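Section 5. When an arm stops in the middle of a pick

Revised April 6, 2025, by Dirk Verschueren, Noltutcombe shop

I've been running the Luik two-arm sorting cell long enough to have met most of its bad moods, and the one I get asked about most is fault 158, "grip lost under load." You'll hear two beeps, both arms freeze, and the Kikix panel goes amber. Nine times out of ten it's a wire. Our kits are all parts with leads on them, and a lead will happily snag on a finger, a rim or another lead!

Before you touch anything

CAUTION: A frozen arm is still powered. Press the red stop button first, even if the panel says HOLD. I skipped this once in November and got a bruised thumb for it.

1. Press the stop button and wait for the panel to go from amber to gray.
2. Look at both arms. Find out which one raised the fault (L or R, top line of the panel).
3. Leave the parts where they are until you've had a good look.

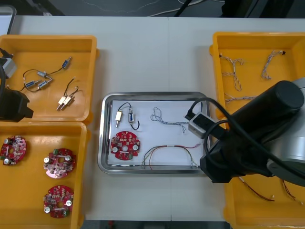 The reason I'm fussy about step 3 is that the fault log only tells you the joint and the load. It has no idea what the fingers were pulling on. If you tidy up first, you've thrown away the only evidence you had, and you'll be back here in 20 minutes with the same beeps.

Fault 158 on solenoids

These are the worst for it. Their leads cross, the gripper closes on one body, and up comes the neighbor too. The load jumps past the limit (ours is set to 34 on the panel, please leave it there) and the arm gives up.

4. Open the wrist view on the panel and look for leads crossing between bodies.
5. Jog the arm straight up, slowly. If a lead goes tight, stop and free it by hand with the power off.
6. Spread the solenoids so each one has clear surface around it.
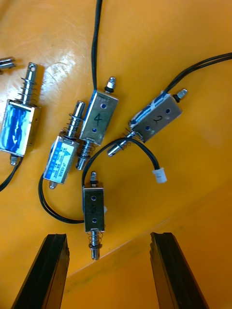
Wrist view: solenoids with leads crossing, gripper fingers open.

Note: don't pull on a plunger to free a lead. Take hold of the body. I know the plunger looks like a handle (I've done it too).

Fault 158 on harnesses

A harness fault feels different, more of a slow drag than a jerk, and the arm may get quite a way across before it quits.

7. With the power off, follow the harness from the gripper back to wherever it's caught.
8. Lift it clear. Don't slide it along a rim.
9. Turn the power back on and open the fingers from the panel.

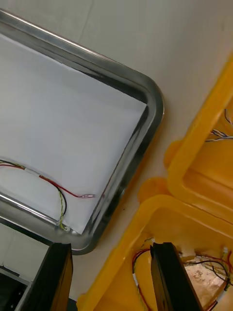 My own habit after a drag fault is to run the first pick again at low speed with the wrist view open, watching the gap between the fingers and the nearest rim. When the fingers sit between the steel tray and a yellow bin like this, one of them can be over the bin wall already, and a few inches of sideways travel will put it into the plastic. Jog up before you jog across. Hotusmont had theirs set up the other way and went through a set of finger tips.

Restarting

10. Check that the arm cables loop freely and aren't pinched under a gripper.
11. Check that the paper liner still covers most of the tray bottom.
12. Step back, release the stop button and press RESUME.

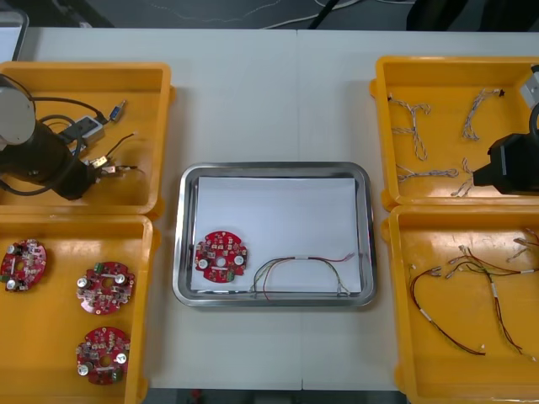

Cell with both arms over the bins, a board and a harness on the tray liner.

If 158 comes back on the same arm after 5 restarts, quit trying and go to Section 6, finger calibration.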